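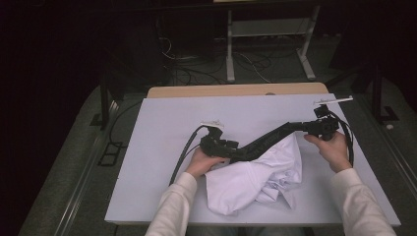

Both hands on it, cream sleeves and all.

The ferry to Drultach leaves at 14 minutes past the hour, a time chosen, my aunt used to say, so that everybody would be early for it and the café could sell them a bun. I was early for it. I had a bun. I also had my late aunt's house keys, a letter from a solicitor in Pamerden, and a grievance against the sea, which had been going up and down since breakfast.

She had left me the house on three conditions. I was to keep the weathercock. I was to be civil to the goat. And I was to go on running the island's lending library, open to all, in the front room, for one full year, after which I could sell up and go to the devil by whichever ferry I liked.

The letter put it more politely, but I had known her for most of my life and could hear the original underneath.

The house was damp in the way some people are religious. It was in the curtains and the flour. The library took up one wall of the front room and came to 453 books, according to a ledger that had been kept in green ink and in a temper. Of these, 200 were out on loan. The island had a good deal fewer households than that, and one of them was the goat's.

I opened on the first morning at nine, as instructed by a card on the door. At five past, a woman in a man's overcoat walked in, sat down in my chair and said she had come to renew.

"Which book?" I asked, with the ledger open.

"All of them," she said.

She had eleven. She had had them, I found, through two prime ministers and a change of currency that had never reached the island properly. I asked whether she might like to bring one back. She looked at me as if I had asked for a kidney.

"Your aunt never wanted them back," she said. "Your aunt wanted to know where they were."

I wrote down where they were. It took most of the morning. The book about bees was under the short leg of the bed. The two volumes of sermons were keeping a window open, or shut, according to season. The atlas was in use. I asked in use for what and she said for looking at Portugal.

After that they came every day, and not one of them brought a book. The man from the slipway renewed a history of Galmont he had never opened, on the grounds that his wife had been fond of it. The schoolteacher renewed a cookery book and then told me, for an hour and a quarter, about a pudding. Two brothers who didn't speak to each other shared a detective novel, a chapter at a time, by leaving it in a hedge, and each of them came in separately to complain that the other was slow.

I had been, until then, an assistant manager at Bepari, a firm which sold shelving to people who already had shelves. I believed in systems. By the end of November I had drawn up a system of fines, on a sheet of good paper, and pinned it to the door. A penny a week, with a fair-minded allowance for illness and lambing.

By the next morning the sheet had gone. The goat had a thoughtful look. I was civil to it.

I tried again in December with a better class of drawing pin. This time it lasted until the evening, and the woman in the overcoat brought it in to me, folded small.

"You've left off the first bit," she said.

"What first bit?"

"What we owe already." She had worked it out on the back, at a penny a week, for the whole island, going back to the start of the ledger. She had allowed for lambing. It was a very large sum. It would have bought the house, the ferry and a fair amount of the café. "We talked it over," she said, "and we'd sooner pay in kind."

I asked what kind.

It was mostly turnips. There was some fish, a door for the shed, a jersey with one arm longer than the other, and a promise regarding the roof that was kept in February, in a gale, by the two brothers, who shouted all their instructions to me so that I could shout them on. It was as near as they had come to a conversation in years. I understand they now dislike each other on much firmer ground.

The solicitor wrote in the autumn to say that my year was up, and that a buyer in Pamerden had shown interest in the property and wished to know if the books were included. I wrote back that most of the books were out. He asked when they were expected. I went and looked at the ledger, where I had lately run through the green ink and gone on in blue, and then I put his letter with the others, under the short leg of the table.

The woman in the overcoat came at five past nine. She was on twelve by then. I gave her the chair.

Last updated: December

Comments

The goat is the only one in this who behaves like a librarian.

My grandmother had a library book from 3 houses ago and would have gone to prison before she returned it. Sent this to my mum, who went very quiet.

Lovely, but I want to know more about the weathercock. You can't put it in a will and then not mention it again!

Is there going to be one about the café? Somebody ought to look into those buns.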